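12/9/19

Bent lamination trials, Bovley bench. Carrying on with the lampshade hoops for the Trodham order.

Cut two more lengths from the reddish-brown stock this morning and trimmed the ends square. The first went round the Grirkitz former without any fuss. The second creaked a bit at the tight end, so I misted the outside face again and gave it another go after lunch. Grain runs the long way on both. Will not bother trying cross-grain again after what happened in February.

Shade diameter is still the old figure from the drawing. If anyone has changed it, please write it on the drawing and not on a sticky note.

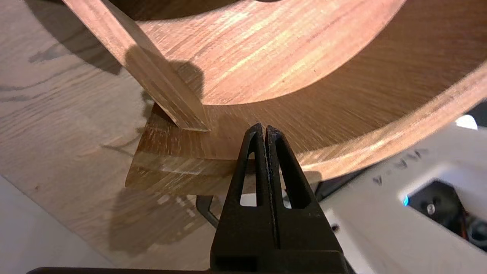
Springback is the thing to watch. A hoop left standing on its edge overnight opens up more than one left in the former, and it doesn't open evenly. I want to leave the next one clamped for a full day before measuring anything. The thin straight strips are fine for checking the curve from inside, but go gently with them, as the corners will mark the face.

The pale offcuts are only good for glue tests. They come off the knife with a rough edge and splinter if you look at them sideways. Keep them away from the good sheets. Glue tests so far: the Nam glue holds well but leaves a dark line at the joint, which will show once the light is on behind it. The white glue leaves no line but lets go when the joint is warmed. Might try a longer scarf with the white before giving up on it.

Veneer account stands at $1,181 spent out of $2,769. Enough for the rest of the hoops if we don't waste any more on the tight radius.

Also went over where the gluing table should go. I'd like it nearer the back wall, close to the power socket, so the glue pot lead doesn't have to run across the floor.
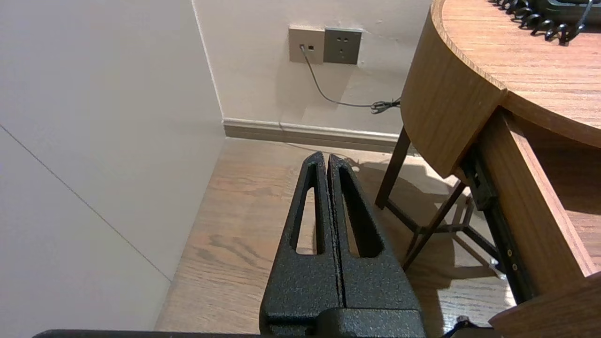

Cords want tying up before the table is shifted – a cable tie and a hook would do it. The wall jack has to stay reachable, so leave a hand's width behind the table. Put the old sheet down before any gluing. Dried glue is miserable to scrape off a floor and it takes the colour with it.

Next: clamp hoop three for the full day, cut longer scarfs, order more brown tape. Drawing for the top ring is in the flat drawer under the sandpaper.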